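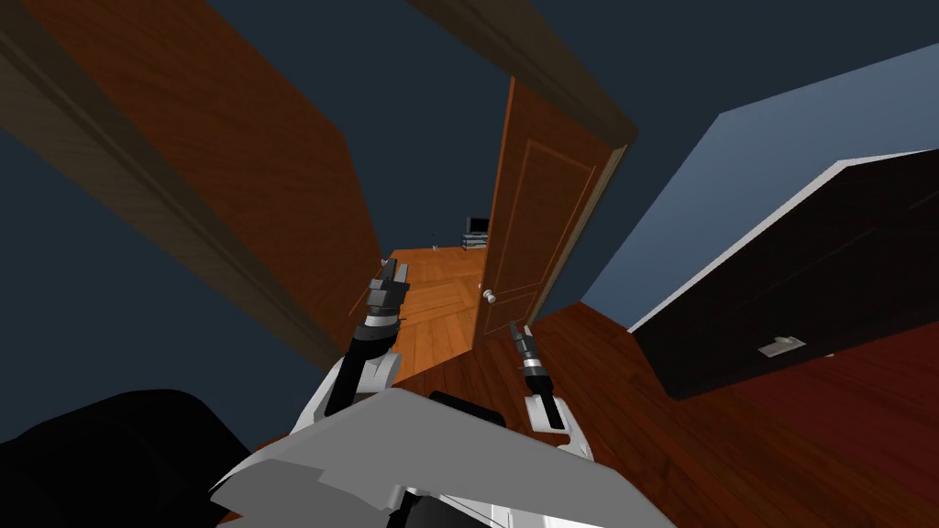

Open door and wooden floor, with two white and black arms

Brennan Ramp and Floor Slip Tester, model 294

The Brennan 294 is a portable instrument for measuring the slip resistance of ramps, steps and shop floors. It is made for surveyors, expert witnesses and law offices that handle injury claims after a fall. The result is a plain number with time and place, which can be put in a report and explained to a jury without difficulty.

In a fall case, both sides usually want to know the same thing: how slippery was the surface, and how steep was it? The 294 measures both in one pass. You set it on the surface, press the green key and wait until the tone stops. Four passes are made in four directions, and the instrument keeps each value separately — it does not show only the average. This is important when the other party asks to see the raw readings.

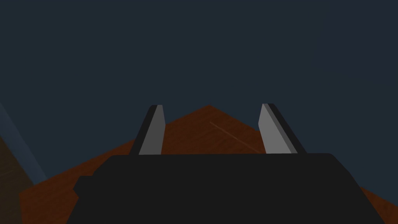 The readings are stored in a sealed memory and cannot be changed from the keypad. When you connect the tester to a computer, it writes a report file and a second file with the calibration history. We advise to keep both files together from the first day of the claim. If a reading is disturbed, for example by a person walking near, it stays in the memory with a mark and you make a new one.

What is in the case
Slip tester with handle
4 rubber sliders, hard type
Water bottle for wet tests
Slope plate
Calibration tile with certificate
Printed guide in English

Technical data
Memory: 1,563 readings
Power: rechargeable battery, charger included
Slope: measured along and across the ramp
Operation: dry and wet surfaces

Price and delivery
Purchase: £1,556 without tax
Hire: by the week, please ask for the current rate
Delivery is from our store in Gralldale. Yearly calibration is done in our workshop in Brustska, and it takes a few working days after the instrument arrives. In January the workshop is closed for the first week, so please send it earlier if you have a hearing date near.

The software for reports is made by Grernik and is included in the price. Updates are free for the owner of the instrument, also when it was bought second hand.

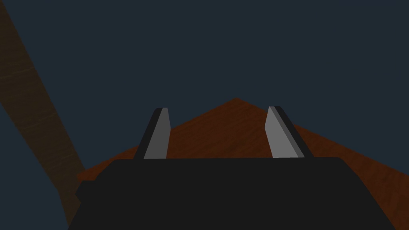 Can I test a ramp a long time after the accident?
You can, but the value describes the surface on the day of the test. Paint, cleaning and wear may have changed it, and your report should say this clearly. Ask the owner for the maintenance records before you go to the site.

For questions about hire or training, write to Ruairí Ó Ceallaigh at the sales desk. Prices on this page are valid from 8 November 2023.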